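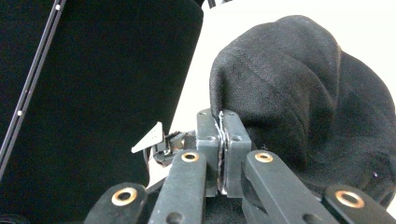
4.2 Surface lightness and task visibility

Illuminance alone is a poor guide to how well a worker can see the detail of a task. Two benches given the same light may differ widely in the amount returned to the eye, and dark textiles are the usual difficult case. At the Lundgate workshop the mending benches were lit to the same level as the packing area, yet staff there asked for extra lamps from August onwards. Black knit of the kind in Figure 4a returns little light from its folds, while the thin, crinkled silvery-white line running down through it has a glossy sheen and stands out at once. In such a case the eye is drawn to the bright strip, and stitches lying next to it are harder to judge. Saengthong's lighting notes for Lundgate record the same complaint with metallic thread.

The survey covered 12 benches at Lundgate and Zavala. Readings were taken with blinds closed, at the centre of each bench and at its near edge, and were repeated after the lamps had warmed up. The highest single reading was 1353 lux, under a lamp fitted too low; the lowest was 170 lux.
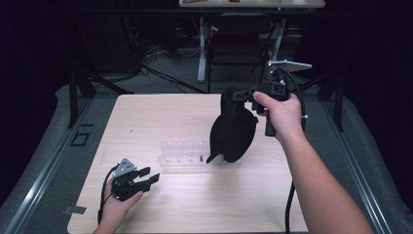
Contrast between an object and its background was scored separately from light level. A part that differs from the bench in lightness can be found quickly even in modest light, whereas a clear part depends on its edges and on whatever shows through it. The transparent plastic rack in Figure 4b was scored low for this reason against the light-coloured wood, and its rows of small white pegs scored only slightly higher. Fine grain in the bench top was treated as plain, as it was too faint to mask an outline. Scores for the Zavala benches were assigned by Manee Saengthong before the meter readings were released.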